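About Us

Pendden started in February with 2 microphones, a borrowed mixer and a great deal of tea. Mio Higuchi wanted a show where voice actors could talk for as long as they liked about the work they love, and we've been happily running over time ever since!

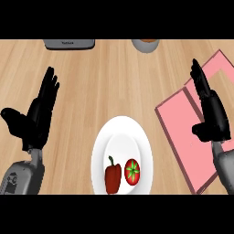 We've put out 12 episodes so far, and each one goes up with a full transcript (Mio types them all herself, bless her). If you act, write or just love listening, do drop us a line and say hello.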